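Plerwood Handheld Gripper Group - Minutes, Saturday, August 21, 2021

Typed up by me from my own scribbles, so shout if I got you wrong.

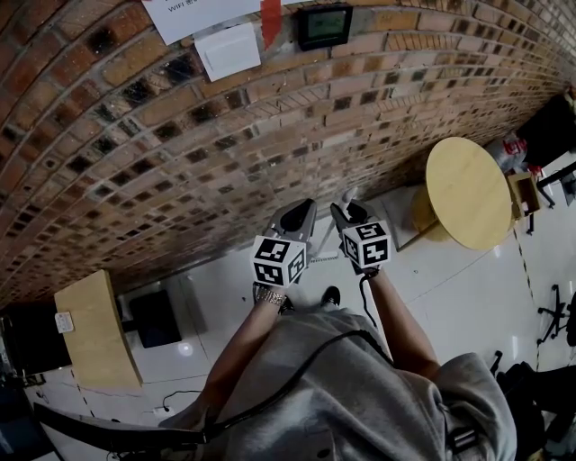

We started a bit late and skipped the usual catch-up, as everybody wanted to get straight to the dropout problem. For anyone who missed the emails: partway through the last block of recordings the right handheld started losing its data, and we didn't catch it until the block was finished. The left one was fine the whole way through. We'd planned on 336 recordings for that block and we did get 336 files, but when the Annamalai people ran their check, only 324 of them had a complete right-hand track. So twelve are bad. That doesn't sound like much, except that they're all in the last stretch, and the last stretch was the two-handed folding, the very part the Skamdale office has been waiting on.

1. What went wrong

I went first as I was the one wearing the rig (lucky me). From where I was standing there was nothing to notice. The grippers opened and closed like they always do, the status light stayed green, and I kept right on going. The files have normal lengths too. It's only when you plot the right-hand opening width that you see it go flat, stay flat for a second or two, and then jump to wherever the fingers had gotten to in the meantime. One file does it five times.

Our bench person took the handle apart on Thursday and thinks it's the cable, right where it enters the housing. If you hold the handle level, it's happy. If you tip it down and turn your wrist inward, you can get it to cut out about one try in four. Folding is pretty much nothing but tipping down and turning inward, so that fits. There was some back and forth over whether it could be the connector on the board instead. We swapped in the spare cable and couldn't get a single dropout in 60 tries, which convinced most of the room. One person would still like the connector looked at under a magnifier, and that seemed fair, so it's on the list.

The marker tracking was never affected, by the way. Somebody asked if the cubes had worked loose and the answer is no, both were checked and both are tight. We know where the hand was the entire time, we just don't know how open it was.

2. Why we didn't catch it

This took up most of the meeting and got a little warm, but in a friendly way. The recorder is supposed to beep when a stream stops. It does do that if you pull the plug out completely - we tried it right there at the table and it beeped loud enough to make two of us jump. What it doesn't do is beep for a short gap. The Dutine recorder just repeats the last good value until a new one comes in, so as far as the alarm is concerned everything is dandy. Our software folks said this was put in on purpose back when the old receivers dropped a sample here and there, and that it should have been taken out when we switched. No hard feelings, we all used that setting and none of us asked about it.

I also owned up that I didn't do the spot check after every batch. I did it at the start, and again after file 184, and then I was tired and wanted to get done. I said so, and a couple of other people said they'd skipped it too at one time or another. We agreed the check is too long as written. It has eleven steps and you have to put both handles down to do it. I'm going to write a shorter one that you can do with the handles still in your hands.

3. The safety side

This was going to be a five-minute item and ran to twenty. The bad files never got as far as the arm, so nothing moved that shouldn't have. But Annamalai pointed out that if they had been replayed on it, the jump at the end of each flat part would have come through as a full-speed close. Our arm closes harder than any of us would like to have a thumb in! People do reach in to straighten the cloth between runs, me included.

So, until further notice, there's no replay of any file that hasn't been through the width check, and nobody reaches in while the arm is powered, even if it's paused. Skamdale asked whether we could also cap the closing speed in the arm's own settings. We can, and it will slow the demos down some, and we're doing it anyway.

We talked about cable snags as well. With the cable hanging down the front it's easy to catch it on a chair or the edge of a table, and a good yank may be how the damage got started. We don't know that. Two people like the idea of clipping it to the forearm and one hates it (it pulls at the elbow, she says). We'll try both ways and compare notes next time.

4. Who's doing what

Bench: replace the right cable for good, look at the board connector, and order two more spares. Please label the bad cable and hang on to it. It was nearly in the trash already.

Software: turn off the repeat-last-value setting and make the alarm go off for anything longer than a tenth of a second. Send a note around before it goes live so we aren't all startled.

Annamalai: run the same width check on the older blocks. They expect to be able to tell us by the next meeting if there's more of this hiding in there.

Me: the short spot check, and redoing the twelve folding recordings once the cable is in.

5. Other stuff

The November visit from Skamdale is still on. They'd like to see folding live, and we said we'd decide after the redo.

The sign-out sheet for the handles hasn't been filled in for weeks. Please fill it in.

Next meeting is same time, same room, two weeks from now. Bring your own coffee, as the machine is out for repair too.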